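Stewards wanted for the Arnport vigil and march

Hello, I'm Sofia Guerreiro and I look after stewarding for the Arnport Housing March. We're walking again in September, on a Friday evening, and I need people in bibs.

Last year 1,274 of you signed up to march and I had 17 stewards, which was nowhere near enough once we reached the bridge at Meireles Street. The police closed one lane when we'd been told two, the front stopped, the back didn't, and I spent half an hour shouting into a radio with a flat battery. It ended peacefully and I'm proud of that, but I'd like 35 stewards this time - more if I can get them.

You'd walk alongside the march from the old customs house to the town hall square, keep the pavement side clear for prams and wheelchairs, and pass messages up and down the line. You don't argue with counter-protesters. You don't speak for us to reporters either, so send them to Martim Torres, who enjoys it.

No experience needed, but you must be 18 or over and come to one training evening. Ruoxi Qiu runs those and covers your rights, what the police can and can't ask of you, and how to calm things down when someone's had enough. Legal observers are a separate team, so if you'd prefer that, write to Celeste Brandão instead and she'll tell you about it.

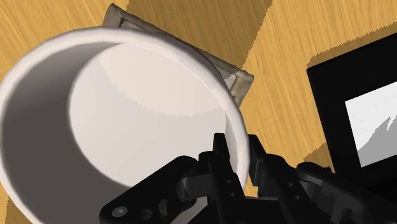
Training starts at 6.30 pm in the upstairs room at the Jomov building and goes on until nine, with a break in the middle. Rui Pinheiro makes the tea, and it's free. Bring your own cup if you can, a big white one like this would do nicely, as we always run short. Comfy shoes too, because we practise the line outside in the car park.

It's unpaid, sorry, but we cover bus fares and feed you afterwards. To put your name down, leave a note with your phone number at the Ikska bookshop counter and I'll ring you back, usually in the evening.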